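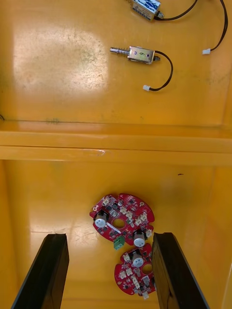
Catch-up Behaviour in a Split-screen Racing Game
Project report, second year, Games Programming
Authors: Ama Odoi, Ebbe Halvorsen

1. Aim
Cimlow is a two-player racing game written for the module. In early builds the player who led after the first lap usually won. The aim was to add a catch-up system that kept the karts closer together without being obvious to the leader.

2. Method
The trailing kart receives a speed bonus that grows with the gap, measured along the centre line of the track. The bonus is capped and is switched off on the final straight. Gap values are read every 50 ms and smoothed before use, as the raw values jumped at hairpins where the centre line doubles back.

All nine circuits were used. Races were logged to a text file with lap times, gap at each sector and finishing order. The log held 1709 races in January. Races where one player left early were removed, leaving 1291.

3. Results
The median gap at the finish fell on every circuit except Quansah, where it did not change. Quansah is narrow and the trailing kart is often stuck behind the leader's barrier hits, so extra speed is of little use. On Desau the bonus was too strong with the cap at its first setting and was lowered.

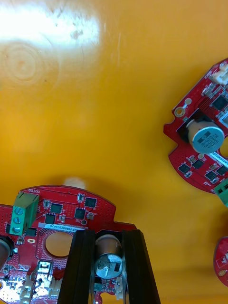

Zsolt Takács objected at the review that the finishing gap is a poor measure, and that we should have counted changes of lead per race. He also felt the cut-off on the final straight could be noticed on Desau, where the straight is long.

Lead changes can be worked out from the sector data, but only to the nearest sector. A finer log is needed.

4. Known faults
Pausing from the Standby menu does not clear the smoothing buffer, so the first reading after a restart may be wrong. Ekua Kpodo has a fix, not yet merged.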